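Filed under: Bench Notes / Shop Log

June 2023

Table entry, continued from the January one where I swore the top was finished. It was finished. It is now being finished again.

Started with the seam. The two boards we glued in winter have held, and the joint can barely be felt with a fingernail if you come at it from the window side. From the other side you can feel it fine, so my advice is to stand at the window side. I scraped along it, 2 passes with the card scraper, then stopped before I made a valley of it. Anyone who wants it flatter than that is welcome to the scraper, which is in the drawer under the vise and needs a new burr.
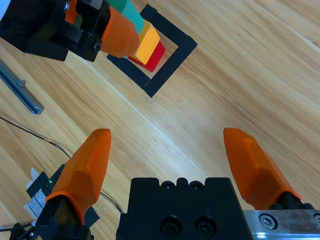

The oil question is still open. Stesena wants something that can be wiped down with whatever is in the spray bottle. Kanska wants no shine, on account of glare. I wanted to use up the can we have. We tried both oils on offcuts and left them on the sill over a weekend, where they dried to exactly the same color, and I had forgotten to mark which was which. The offcuts are now coasters.

Going with the Vuton matte, thin coats, rag only. The brush left hairs last time and I spent an evening picking them out with tweezers like a man with nothing else in his life. Rags go in the metal can with the lid – the lid goes ON the can.

Other things about the top, while I have the pencil:

Pale wood shows everything. Graphite, coffee, the gray smear you get from sliding aluminum across it. Eraser takes off most of the gray. Coffee is permanent and should be thought of as grain.

Cables dragged over the surface don't scratch it, but the grit under them does. Wipe first, then drag.

No clamping straight to the edge without a scrap under the jaw. The Adeyemi bench has a row of little crescent moons down one side and I would like ours to stay moonless.

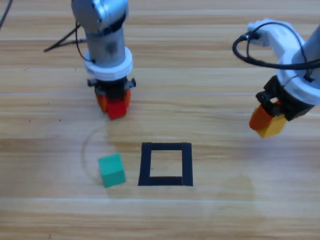 Sanding, if it comes to that: go with the grain and keep the block flat. Last time I got lazy near the corner and left a dip that catches the light late in the day. A marble finds it too, every time, which I know from more testing than the problem deserved.

Cost so far is 70 for the oil and paper, receipts clipped inside the back cover. I'm not counting the tweezers.

To do: second coat underneath, so the boards don't cup. New burr. Label the next offcuts BEFORE the oil goes on. Find out who has the good square.

Back to top | Contact the shop | Copyright Bench Notes

We use cookies to remember your settings. Accept / Manage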